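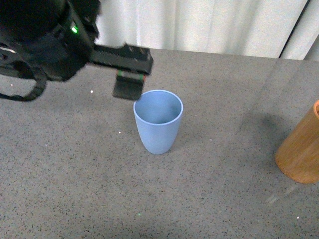
Štěpánka Charvát wants to know if a cup with a rough rim can go back on the shelf once somebody has sanded it smooth. No, please don't! Sanding leaves a patch that holds on to drink and lipstick, and the next person to inspect it has no way of telling what was there before. Rough rim, out it goes. I've added a line for it under Rims, so thank you, Štěpánka, that one was missing.

# Cups and tabletops, Hurnden lunchroom

Inspected 2026-09-21 by Heather Cartwright. Previous full check: March.

Tick = fine. Cross = fix or pull. Dash = couldn't check. Comments go right under the line they belong to, and please write them even when everything is fine, I love reading them.

## Before you start

- [x] Table cleared and wiped
- [x] Overhead lights on, blinds up
- [x] Hands washed
- [x] Discard bin lined and labeled
- [ ] Last sheet brought along for comparison
 - *Left it at Clistport. I had the Skorkard copy on my phone but the comments get chopped off after the first line. Print it next time.*

Stand one cup on the table by itself and do that one completely before you pick up the next. I used to line up a whole row and I'd lose my place every single time. It feels slow for the first few and then you get a lovely rhythm going.

## Rims

- [x] Full turn with a fingertip, outside edge
- [x] Full turn with a fingertip, inside edge
- [x] No chips, nicks or bite marks
- [x] Rim still round when you look straight down on it
- [x] No sign of sanding, filing or trimming (new)
 - *Beautiful set of rims this time. The blue ones especially. I pulled 2 from the mixed crate, both nicked on the outside edge, both in the bin.*
 - *Slightly oval cups: if it won't sit level upside down, cross it. Looking alone fooled me on one of them.*

## Insides

- [x] Empty, nothing stuck at the bottom
- [x] No film or chalky ring
- [x] No cracks where the wall meets the base
- [x] No smell
- [ ] No staining
 - *Tea stains in a few from the upper shelf. They came up with baking soda and a soft cloth, ten minutes' soak. I've left the box open until I see them again after a few washes.*
 - *A blue cup looks darker inside than out, and shading down toward the bottom can pass for a stain. Tip it to the light before you cross it. Two people have asked me about this now and it's a fair question.*

## Outsides and bases

- [x] Stands flat, no rocking
- [x] No split seams or hairlines
- [x] Matte ones: no shiny worn patches
- [x] No sticky label residue
- [x] Nothing written on it in marker
 - *Rocking test: set it down, let go, tap the rim lightly. The cups that narrow toward the base are tippier than the straight ones to begin with, so a bit of sway after a tap is allowed. A click against the table isn't.*
 - *Label residue was a plague in March and it's completely gone! Whoever got at those with the cooking oil, you are a marvel.*

## Stacking and storage

- [x] Stacks no higher than 5
- [x] Cups come apart without twisting
- [ ] Shelf liner clean and lying flat
- [x] Nothing heavy stored above
- [x] Same shape with same shape
 - *Liner is curling up at the left corner and catching the bottom cup when you slide a stack out. I've flattened it with a bread board for now. Needs a new piece, 68 inches, cut from the roll in the Quinlan cabinet.*
 - *Mixed stacks are what jam. A wide-mouthed cup dropped into a narrow one goes in easily and then you need two people and warm water to part them. Please keep the shapes separate. The shelf looks so good when they are.*

## Tabletops

- [x] Surface smooth, no lifting or blistering
- [x] No sharp edges or corners
- [x] Doesn't wobble when leaned on
- [x] Legs tight
- [ ] Floor pads on all the feet
- [x] Clean to the touch once dry
 - *The gray tops have held up really well. They don't show glare and a crumb or a drip stands out straight away, so wiping them is almost fun. Almost.*
 - *Window table has lost a floor pad. It doesn't wobble yet but you can hear it when someone pulls the table over. I'll bring a pack.*
 - *Heather, could we add a line for gum underneath? Found some with my knee. Š.*
 - *Added for next time, and sorry about your trousers.*

## Hot drinks

- [x] Sign up: cold drinks only in the blue cups
- [x] Mugs within reach of the kettle
- [x] Kettle cord clear of the table edge
- [x] Cloth handy for spills
 - *The sign had slipped behind the fruit bowl. It's taped at eye level now. We don't have the maker's sheet for the blue cups and so we don't know what heat they'll take, and until we do it's water, juice and milk.*
 - *Asked Clistport if they kept the paperwork. They bought 400 of various kinds in one go and the box lids went to recycling, so I'm not hopeful.*

## Pulled or set aside

| Item | Why | What happens |
|---|---|---|
| Cups, mixed crate | Nicked rims | Binned |
| Tea-stained cups, upper shelf | Staining | Cleaned, back in use, look again |
| Shelf liner | Curled corner | Replace |
| Window table | Missing floor pad | Replace |

## Comments from readers of the last sheet

*Can we use the cups as pen holders if they fail?* Yes, as long as they leave the lunchroom and get a big X in permanent marker on the base. A nicked cup that wanders back to the shelf is exactly what we're trying to catch.

*Does the fingertip test really need both edges?* Yes! Almost everything I find is on the outside edge, but the one that cut somebody's lip was inside.

*Could a new person do this alone?* Do one shelf with somebody first, then go for it.

Still open: liner, floor pad, tea stains, maker's sheet. Gum line goes on the next print.

H. Cartwright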